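Clean Windows Are Part of the Rent

When my building in Furmont changed management companies, the first thing to go was the window washing. The notice came in April, one paragraph on a sheet taped up by the mailboxes. Exterior and common-area glass would be cleaned "as needed." I have lived there 15 years, and as far as I can tell it has not been needed since.

I think this was a mistake, and a common one. Landlords treat window cleaning as decoration, something to drop when the budget gets tight. Tenants mostly let it go. A broken elevator gets a phone call within the hour. A gray film on the stairwell windows builds up so slowly that people just switch the lights on earlier.

The savings are small. Malachy Moynihan, who kept the books for our old management company, told me the contract cost 4000 dollars a year for 33 apartments. I did the division at my kitchen table. It comes to a little over ten dollars a month per household. I would pay that, and I suspect most of my neighbors would too, if anyone had asked.

What we got in exchange is a building that looks neglected from the street and feels dim on the stairs. Dirt also hides things. The old crew used to report cracked putty and failed seals, and the super would fix them before the next heavy rain. With no crew, the first report now comes from a tenant with a puddle on the floor.

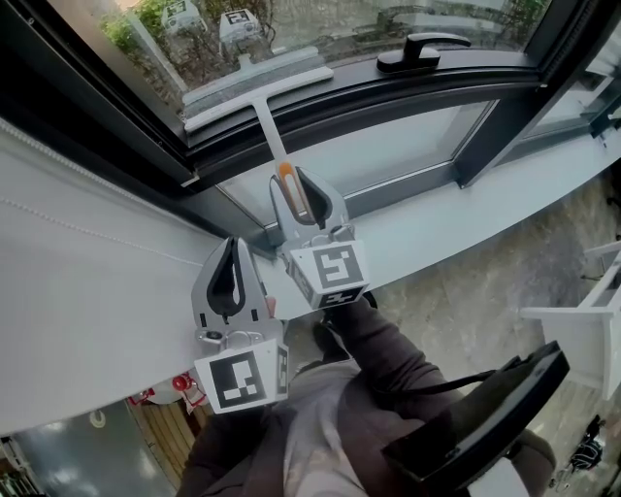
A squeegee at the bottom edge of the pane, where the glass meets the lower rail.

The usual answer is that tenants can wash their own windows. Some can. I do the inside of mine with a bucket, a drop of dish soap and an old towel along the sill. But the outside of a fourth-floor window that opens only a few inches is another matter, and I don't want my neighbor Tainá Pimentel, who is past 70, leaning out to try it. Work at that height belongs to people with the right gear and insurance.

The other answer is that cities have bigger housing problems. They do. I have no wish to see an inspector spend a morning on smudges while someone down the block has no heat. But most housing rules already say that shared areas must be kept clean, and I see no good reason for that to stop at the floor and the walls. A line in the lease would be enough — outside glass washed twice a year, with the dates posted in the lobby.

My sister rents at 1311 Buenaventura, in a plainer building than mine with a smaller lobby and older pipes. Her lease has that line. The crew comes in spring and again in the fall, and they start at eight in the morning, which she complains about. Her stairwell gets sun until dinnertime. Her rent is lower than mine.

I have written to our management company twice. The second reply said my comments had been passed along. I plan to bring it up again when my lease comes due, and I have asked the people on my floor to do the same with theirs.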